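Enell Workshop Members Finish Jokex, a Tabletop Robot Arm Built from Shared Plans

RILTLEY, December. The members of Enell, the shared workshop in Riltley, are glad to announce that their first robot arm is complete and working. The arm carries the name Jokex. It was built on evenings and weekends by 14 members, and from January it will be free to use for every person who has a workshop card.

The project was started by Saulius Sproģis, a retired lathe operator, and Hedvika Zelenák, who teaches evening classes in electronics at the workshop. Both wanted a machine which a beginner can take apart, repair and put together again with ordinary hand tools. The full cost of the parts was $3,688, of which $2,000 came from a grant of the Ghasemi Fund for local makers. The rest was paid by the members.

"In the beginning we had a lot of courage and very few correct screws," said Mr. Sproģis. "The first gripper was closing only on one side. We made it again, and then again, and for the present one I am not ashamed."

The gripper has two black fingers that move in parallel, and a small camera is mounted at the wrist, so that the operator sees the work from the side of the hand. For the practice tasks the group selected soft and simple objects that do no harm to the fingers when a movement goes wrong.
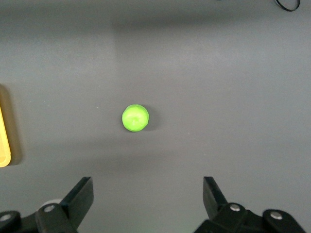 Control of the arm is by a second, smaller arm, which the operator moves by hand. The large arm repeats the same movement on the table. The members record these movements together with the camera picture, and they will use the recordings to teach the arm to do short tasks alone. This part of the work is still at an early stage, and the group does not promise any date for it.

"People ask me if it can make coffee," said Ms. Zelenák. "It can not. At the moment we are learning how light in the room changes what the camera sees, and how hard a finger may press. For me this is already very interesting, and my students ask better questions than before."

The drawings, the parts list and the wiring plan are kept in a binder next to the workbench, and copies can be made at the front desk for the price of the paper. The group asks that builders who find a mistake in the drawings write it on the last page of the binder.

An introduction to the arm lasts 2 hours and is required before the first use. Places can be reserved at the front desk of Enell. No knowledge of programming is needed. Members under 16 years are welcome together with an adult.

Contact for press and visitors: Hedvika Zelenák, Enell Shared Workshop, Riltley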